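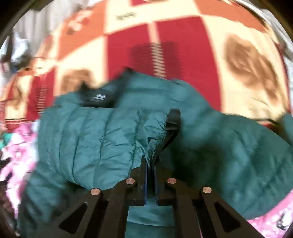 How Does a Royal Family Tree Work?

Have you ever tried to draw your own family tree? You start with yourself, then you add your parents, then your grandparents, and before you know it you've run out of paper! Royal families have the same problem, only much bigger, because they have been keeping track of everybody for hundreds and hundreds of years.

Let's climb up and have a look around.

Who is who?

Your mom's brother is your uncle. Easy! His children are your first cousins, and you share a set of grandparents with them. But what about your first cousin's children? Lots of people call them second cousins, but they are really your "first cousins once removed." Removed sounds a bit rude, as if somebody got sent out of the room, but it only means you are one generation apart.

Second cousins are people who share great-grandparents with you. Here's a fun bit of math. Everyone has 2 parents, 4 grandparents, 8 great-grandparents and 16 great-great-grandparents. Keep doubling and you'll pass 1000 when you've gone back ten steps! (Some people turn up in more than one spot on the tree, especially in royal families, where cousins often married cousins.)

Who gets to be king or queen next?

Royal families use a list called the line of succession. It works like a line at the ice cream truck, except that people can get in ahead of you just by being born!

Let's make up a country called Poduval and see how it goes. The Queen of Poduval has a daughter and then a son. The daughter is the oldest, so she is first in line and her brother is second. Now the daughter has a baby. Where does the baby go? Right behind its mother! That pushes the uncle down to third. If another baby comes along in September, the uncle slides down again, to fourth. Poor uncle!

In lots of countries, boys used to jump ahead of their older sisters. Sweden changed its rule in 1980 so that the oldest child comes first, girl or boy, and several other countries have done the same.

Is everybody a prince or princess?

No! This surprises a lot of kids. A title depends on the rules of each country, and often only the children and some of the grandchildren of a king or queen get one. A great-grandchild might have no title at all. Some royal relatives have ordinary jobs, ride horses in competitions, or run a business, and they still come to the big family weddings.

Why do they have so many names?

Royal babies often get three, four or even more first names. Many of them are borrowed from grandparents and great-grandparents, so the names are a little like a family tree too. Say them all out loud and you'll be out of breath!

Try it yourself

Get the biggest piece of paper you can find and write your name at the bottom. Put your parents or the grown-ups who look after you above it, and keep going up. Stepparents, adopted brothers and sisters and half sisters all belong on it, so draw as many lines as you need. Then ask the oldest person in your family who is missing. They might know a great story!

Comments

Hustley
We did this in class and my tree has 23 people on it!! My teacher taped two papers together.

Protton
what is a cousin TWICE removed

Hetutby
@Protton it's two generations apart, so your grandma's first cousin is your first cousin twice removed. I asked my dad and he had to look it up

Protton
ok thanks. i have one of those and she has a pony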